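Projects > Pendale > Interviews

Last updated 5th May

Folding, planning and a lot of waiting: Blair Leckie on the Pendale stack

Caught Blair Leckie between builds. Two monitors, cold tea, a log scrolling past that she kept glancing at the whole time we talked. She writes the planning side of Pendale, the manipulation software Irden has been putting together since January. Sylvain Collet does perception and joined us halfway through, eating a sandwich.

First question was the obvious one. Why towels?

"Because a towel has no shape you can rely on," Leckie said. "A box is a box. You get the pose, you plan to it, done. With cloth the state you planned for is gone the second you touch it."

So the old planner had to go. It worked out a full sequence up front, grasp to final fold, then ran it blind. Fine in simulation. On real cloth it was usually wrong by the second move. The new one plans a single grasp and a short motion, looks again, plans again. Leckie calls it the short leash. Collet calls it "giving up gracefully", which got him a look.

Replanning takes roughly 800 milliseconds, most of that perception. "That's his," said Leckie, pointing. Collet didn't argue.

His half is a segmentation model that pulls the cloth off the background, then a second pass that guesses at corners and edges. Colour helps. Tan towel on dark green is about as kind as it gets, he said, and they haven't earned the right to a patterned one yet.

"The mask is the easy bit. What's under what, that's the hard bit. You see a crease and it could be a fold line or it could be a shadow. From overhead they look the same to me, never mind to the model." 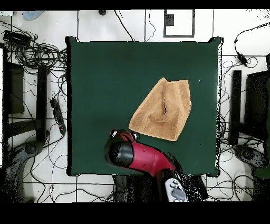
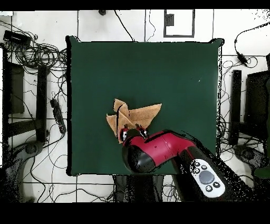
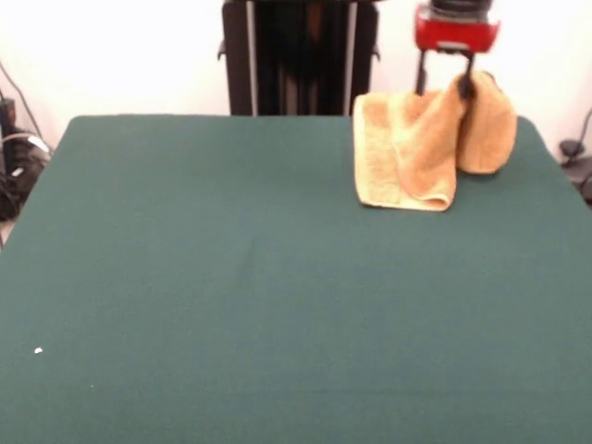

Red arm and tan towel on the green surface, in all three.

On grasping, and the corner problem

The corner detector puts out candidates with a score. Anything over the threshold goes to the planner, which throws out the ones the arm can't reach without a silly elbow. Used to be the top score simply won. Now there's a cost on how far the wrist has to turn, and Leckie reckons that one change did more than the last model retrain. Collet: "Slightly more. Slightly."

Picking up a single layer is still the sore spot. The fingers come in low, and if the height estimate is off they either skate over the top or take two layers. Nothing in the camera feed tells you which until the lift. So there's a check after every lift now, comparing the hanging outline to what one layer ought to look like. If it doesn't match, put it down and start over.

How often does it start over? "More than I'd like," Leckie said. "Ask me after the next release."

Tooling

This is where she got animated. The replay tool, Plalcombe, was meant to be a weekend job and has eaten a good chunk of her year. It lines up camera frames, masks, joint positions and the planner's reasoning on one timeline, so you can scrub back to the moment it chose badly. Before that it was 11 terminal windows and a notebook.

"Half our bugs were timestamps. I thought the planner was being stupid for weeks. It was fine, it was planning on an old frame."

Their clock fix is in the main branch now. So is a viewer for the cost map, though teh colours are awful and she knows it.

Control gets less attention, by design. They run a stock impedance controller with the stiffness dropped near the surface, so a low approach presses instead of jams. Collet would like it learned end to end. Leckie would not. They've had that argument before and had a short version of it again while I was sitting there.

"I want to be able to read why it did something," she said. "If I can't read it I can't fix it at four in the afternoon."

What's next

Better recovery, mostly. Then thinner fabric, which Collet is dreading, and a port of the replay tool to the Leung group's format so the two teams can swap recordings. No date on any of it. By then the build had finished, with 20 warnings, and she had already turned back to the screen.

Contact | Copyright Irden | Back to top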